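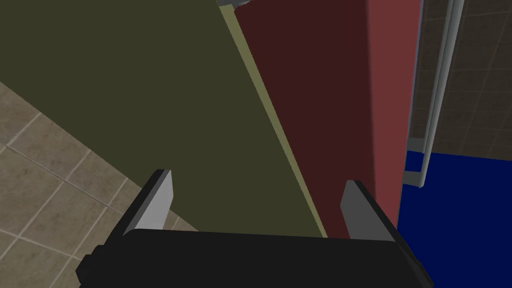 Seija Aaltonen has worked in the canteen kitchen at Ekström for 11 years, and she wants it on record that she was never asked. "They told us in May that Kudeck would be coming to look at the kitchen," she says. "Look at. Then there was a contract."

Kudeck sells arms that open cupboards, move trays and put things back. Before one of them touches a real door handle it practices in a simulated kitchen, and Aaltonen's manager, Ingvar Kvaran, now spends part of his shift watching those runs on a laptop in the dry store. He used to spend it on the line.

"I can see the point of it," Kvaran says. "Nobody gets their fingers caught." I asked whether he could see the point of it at 44 covers behind, with two people off sick. He took a while. "No. Not yet."
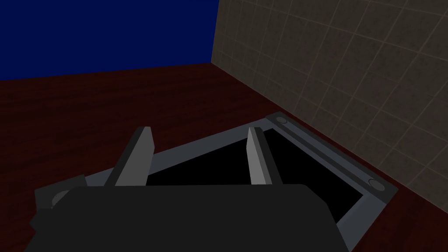

The simulated gripper, open, above a framed black panel on dark wood.

The sales material promises the machine will take over "low-value movements." Aaltonen read me that phrase twice. Wiping down, reaching, carrying and closing drawers with a hip are what she does between the jobs that get written down, and it's also when she notices that the milk is short or the new kid has gone quiet.

"If it does the drawers, fine, have the drawers," she says. "But they've cut six hours a week off the rota already, and it hasn't done a drawer."

Kvaran disputes the word cut. The hours were "moved to supervision," he says, meaning his laptop. When I asked who had agreed to that, he said I should talk to Kudeck. Kudeck sent a brochure.
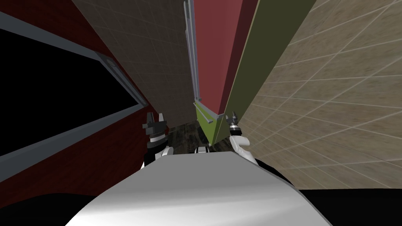
WORK AND PAY

Would she train on it, if they offered? "I'd want to be paid for it," Aaltonen says. "I know where everything goes in there. They should be asking me, and that's a skilled job, so put a rate on it."

No rate has been set. Kvaran expects an answer after the trial, which has no end date that he could show me.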